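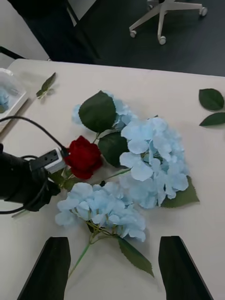
Blue hydrangea heads and a red rose in front of the gripper on the table at Adetti.

Home Features Working Lives Food Gardens Subscribe

The flower room learns a new pair of hands

Last updated: May

If you have ever sat in a hotel lobby in our part of the county and wondered whether the hydrangeas were real, there is a fair chance they came from Adetti, up the hill in Lamcombe, and that they weren't. The firm has been putting together artificial flowers for lobbies, showrooms and the odd wedding for longer than most of its neighbours can remember, and until this spring every stem of it was sorted, bent, fluffed and bunched by hand.

A good deal still is. But at one end of the flower room there is now a white table with a robot at it, and on the Monday I visited it was working on roses and hydrangeas, the bread and butter of the Montes range. I had expected something noisy, I suppose, with a cage round it. What I got was a pair of black arms going about things at the pace of somebody who has just sat down after lunch, and a kettle you could hear quite clearly over the top of them.

The job it has been given is the sorting. Stems come up from the stores muddled together, and somebody has to pick them apart, roses with roses, leaves with leaves, before any arranging can begin. It is dull work and hard on the thumbs, and on a busy day it runs to almost 400 stems. It used to take four people most of a morning. Now two of them look after the table and the other two have gone over to arranging, which pays a little better and which, I was told more than once, is the part everyone wanted to do in the first place.

That move wasn't as smooth as it sounds. Arranging has to be learnt, and the older hands had never had to teach it to anybody in a hurry. There were some bunches in the early weeks that went back to the stores without anyone saying much about them. There was also the matter of the talk – sorting was always where the talking got done, round the one big table, and several people told me they missed it more than they had thought they would. The tea break has been made longer, which helps a bit.

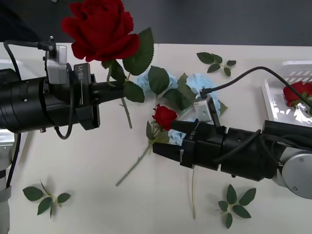
Gumaro Aguirre would like it known that he argued against the thing for three months, and that he still wouldn't let it near a finished piece. A rose is easy enough to lift, he says, but knowing which way it wants to face is another matter, and he has been getting that wrong himself for years. All the same, his thumbs have stopped aching in the evenings, and he has given up pretending he'd go back.

What the firm hasn't settled is what comes next. The sister workshop at Nokcombe does mostly greenery, and people there have been over to look, some keener than others. They asked about wages and about who gets trained first, and they were promised that the answers would be in writing before any table was ordered. As I write, they are still waiting for the letter.

I stayed until the four o'clock van was loaded, mostly because I had been handed a bundle of leaves to straighten and didn't like to leave it half done.

Contact us | Copyright Working Lives magazine | Back to top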